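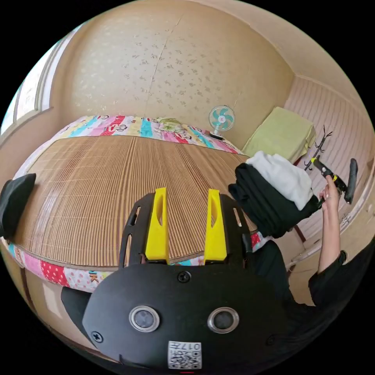
The summer mat, down for the season over the loud sheet.

15/05/2025

I put the summer mat on the bed this week and I want to make a case for it, because every time I mention it to anyone they pull a face as if I'd said I sleep on a garden fence. They imagine splinters. They imagine waking up with stripes down one cheek, and on that point I can't argue, you do get stripes, but they've gone by the time the kettle boils.

If you've never met one, it's a woven mat that goes over your sheet when the weather turns. You lie on the mat. The air gets underneath you a bit, and nothing clings. I first slept on one in a rented room in Qin, in a July so sticky that the butter had to live in the fridge door and still came out as soup, and I remember lying down in a sulk and thinking, oh. Oh, this is what they're all so calm about! I came home to Odarholm and spent a month trying to buy one. The bedding shop in Nirkus offered me a cooling mattress topper for 148, full of gel, which weighed as much as a dog and needed two people to turn it. No thank you.

What I like best is that it changes the bed for half the year without changing the bed. Same mattress, same sheet (yes, the one with the cartoon faces and the polka dots, I'm a grown adult and I'll sleep on what I please), and then this plain, sensible, tan thing laid on top like a tablecloth. The sheet still shows round the edges. I think that's lovely, though I've been told by a relative that it looks as if I started making the bed and wandered off.

But my real argument is about laundry. I have come to believe that a bed with a mat on it is the best folding surface in any ordinary home, and that we've all been putting up with terrible ones. Think about a duvet. You lay a jumper down and it sinks. You smooth one sleeve and the other slides into the valley you've just made with your knee. Kitchen tables are better but there's always jam. The floor is fine until you try to get up again. Ironing boards are the wrong shape for everything except, I suppose, very long thin trousers.

The mat is flat and it's big, and it has stripes, so you've got lines to work to. I never knew how crooked my folding was until I had something straight underneath it. It was a bit of a shock, really -- years of lopsided piles and me blaming the shelves.
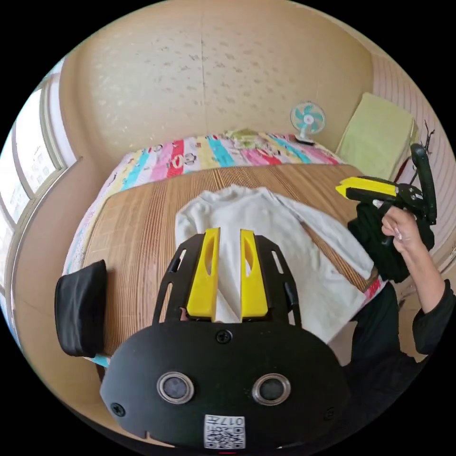

Anything with long sleeves is where it earns its keep. T-shirts will fold on your lap in front of the telly, but a sweatshirt needs room. You want to be able to throw the arms right out, pat the body flat, find the collar and see where the hem has got to before you commit to anything. I do collar away from me, hem towards me, one arm over and then the other, and then up in thirds. My sister does hers in half and half again and we don't discuss it any more. On a mat you can do either, and you can leave the whole thing lying there while you answer the door, and it'll be as you left it when you come back.

White things especially. I'm nervous with white things, and I like putting them down on a surface I can wipe over with a cloth first. You can't wipe a duvet. Well, you can, but then you've got a damp duvet.

I should be fair to the other side. The mats aren't silent -- mine creaks if I turn over quickly. They're a pain to store, too. Mine goes behind the wardrobe rolled up with a Vular strap that was meant for a yoga mat, and each spring it comes out with a curl at both ends and has to be weighed down with books for an evening. And they're no good at all once the nights get cold. I left it on too long last year out of pure stubbornness and slept in socks and a dressing gown before I gave in.

A friend of mine says that what I'm describing is just a table I happen to sleep on, and she means it as an insult. I've thought it over and I don't mind. We've got so used to beds being soft all the way through, layer on layer of puff, that a firm flat one feels like a punishment before you've even tried it. Give it 22 nights. I pick that number because it's how long it took my other half to stop grumbling and start lying down on it in the afternoons with the window open, claiming to be resting his back.

Borrow one if you can, before you buy, and do a basket of washing on it first. The sleeping can wait till it's properly warm.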